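Skurnent Cooking School
Search this site... Search Go

About us

12 August 2024
By Van Dijk

Skurnent is a small cooking school in Vellbridge, on the upper floor of the former grain office, next to the bus station. We teach adults to cook ordinary meals at home. We do not prepare people for restaurant work and we give no diploma. When the course is over you go home with your recipe sheets and, we hope, with more courage in front of the stove.

The school opened in May, three years after I moved to this town. Before that I worked in the kitchen of a hospital, where I learned to cook the same soup every week and to make it taste the same every time. This is less easy than it sounds. In the evenings I gave lessons to neighbors in my own apartment, first to two people, then to more than the apartment could hold. The landlord was patient with the smell of onions, but the people downstairs were not, and so I began to look for a room.

How we teach

A course has 20 evenings, one each week, with a pause in the summer. We begin with the knife and with water. In the first lessons you learn to cut an onion, to boil potatoes, to cook rice, and to wash and dry salad leaves so that the dressing stays on them. Many people tell us by telephone that they know these things already and would like to start with sauces. We ask them to come from the first evening anyway. Most of them are glad later, and the ones who are not glad have at least cut a lot of onions for us.

After this we go to eggs, then to beans and lentils, then to vegetables in the oven. Meat and fish come in the second half. Baking we keep small: one bread, one flat cake with fruit, and a pie dough which you can use for many things. For people who want to bake seriously there are better schools than ours, and we will gladly give you an address.

We weigh in grams, but every recipe sheet has cups and spoons in a second column. The sheets are printed on thick paper with large letters, for I do not like to look for my glasses when my hands are full of flour. Please write on them. A sheet with no stains and no notes after the course makes me a little sad.

The meal at the end

Every lesson finishes at the table, and this part is as important to us as the cooking. For the last half hour the burners are off and everybody sits down. You eat what you made, also when it has too much salt. We speak about what is on the plates, and which step was difficult. Students who live alone have told us that this is the part of the week they wait for.

We also teach how to put food on a plate, but in a simple way. Leave some space near the rim, put the sauce under the meat and not over it, and wipe away the drops. More than this is not necessary at home.
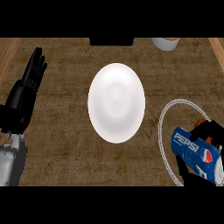 Van Dijk

Our name is a question we get often. Skurnent was the word my grandmother used for the brown crust that stays in the pot when the stew has cooked a little too long. I have never found it in a dictionary and it is possible that she made it up. As children we fought for it. When I had to write a name on the rental form I had nothing better in my head, and it has stayed.

The Grumeo evenings

Once a month we hold an open evening which we call Grumeo. It is for former students and for anybody who wants to see the school before they pay for a course. There is no lesson. We make one large pot of something, everybody cuts a part of it, and people talk. You do not need to register, but please come before seven, as the street door closes by itself and we do not hear the bell when the fans are on.

At Grumeo we also exchange things. Bring the jar of plum jam that you have too much of, the seeds from your balcony, the cookbook you will never open again. There is a shelf for this beside the coats. Knives we do not exchange – please take old knives to the recycling center in a closed box.

What we buy

The vegetables come from the Saturday market and from two farms on the north road. We follow the season as far as possible, so the same course in winter and in spring will have different soups. Flour, oil, rice and dried beans we buy in large bags. We do not sell food or kitchen tools, and we receive no money from any shop. If you ask me which pan to buy, I will tell you to use the one you have until it breaks.

Allergies are no problem if you tell us at registration. We have cooked whole courses without milk and without nuts. Flour is in the air on baking evenings, therefore we cannot promise a kitchen free from gluten, and I prefer to say this clearly now.

Prices and registration

The full course costs 579 dollars. This includes all ingredients, the recipe sheets and an apron, which you return washed. You can pay in two parts, the first at registration and the second before the tenth lesson. If you miss an evening you may join the same lesson in another group, when there is a free stove. Money for missed lessons we cannot give back.

The next course starts in the fall. Groups are small and they fill slowly at first and then very quickly in the last week, so please do not wait too long. You can write to us through the form on the contact page or come by in the afternoon. The stairs are steep. There is an elevator at the back of the building, and the bakery on the ground floor has the key for it.

Comments

lentilsoup
I did the course last winter. My husband laughed at the onion lesson until he saw how fast I am now. Is the fish lesson still the one with the mustard? I lost my sheet.

Vellbridge_Marten
Can I bring my son to Grumeo? He is 12 and he eats everything.

Skurnent
Yes, he is welcome. And yes, it is still the one with mustard – come by and we will print you a new sheet.

potlid
Parking behind the bus station is closed until the end of the month, use the one by the library.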